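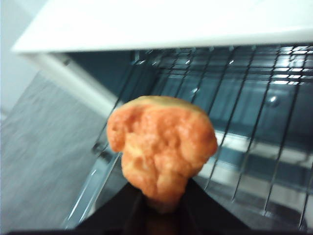 December 15, 2019
Oven bench, rules for runs with food

Spent the morning going back through the bench rules line by line with the log open beside them. The version on the wall dates from October and was written for cups and blocks, so half of it doesn't fit the oven work. Notes below, then the new wording. Please write on this page if you disagree and I'll pick it up before it goes on the wall.

Log stands at 1,721 entries for the oven task. Of those, 17 have no note of the oven state at the start. I've marked them "unknown" and left them in the count for now. They shouldn't go to Ernau until we decide what to do with them. My vote is to drop them.

Oven state. The old sheet says "oven off". Too vague. An oven can be off at the switch and still warm enough to soften the finger pads. From now on: plug out of the wall, plug lying on the bench where the operator can see it, rack touched with the back of the hand before the arm is enabled. Write "plug out" in the log, in those words, so we can search for it. If we ever do a heated run it gets its own sheet and a second person in the room. No heated runs until that sheet exists.

Grip force. The Grustora fingers are set from the control page and the setting stays put between sessions, including whatever the last person used for blocks. Check it first. Soft and lumpy items get the lowest setting that holds through a slow lift and a stop at the oven opening. Pick up by the narrow part where there is one. If the item turns in the fingers, put it down and start again, don't chase it with more force.

Speed. Slow mode inside the oven and for the last hand's width before it. The rack rods are the thing we hit most. A fingertip under a rod on the way out pulls the whole rack forward, and then the position we taught is wrong for every run after it. After any contact with the rack: stop, push the rack fully home, check against the tape mark, note it.

Wrist camera. Wipe the lens at the start and again at the break. Shiny rods and the tray throw back a lot of light, so keep the bench lamp where the tape is and don't move it halfway through a set. If the picture is soft, check the lens for grease before touching the focus.

Food and not food. Anything that has been in the gripper goes in the bin marked NOT FOR EATING, real or otherwise. Nothing from this bench goes back to the kitchen. Pads come off and get washed at the end of the day if real food was used. Crumbs in the finger joint were what stopped us in October.

Stop button. Within reach of the operator's free hand, on the bench, never on the chair. Test it before the first run, every day, and initial the sheet. A test the evening before doesn't count.

Set length. Up to 18 runs, then a break. The mistakes in the log bunch up towards the end of the long sets and I'd like to see if that goes away.

Benjelloun asked for 3,000 entries in total. I'd take fewer with clean notes and will say so when I write to them.

Still open:
- Nukwood bench top has a slight rock at the front left foot. Needs a shim before the next teaching session, and then the tape marks need redoing.
- Do we log a dropped item as a failed run or as no run? We've done both. Pick one.
- Spare finger pads, one set left. Order more.
- Old wall sheet to come down on the same day the new one goes up.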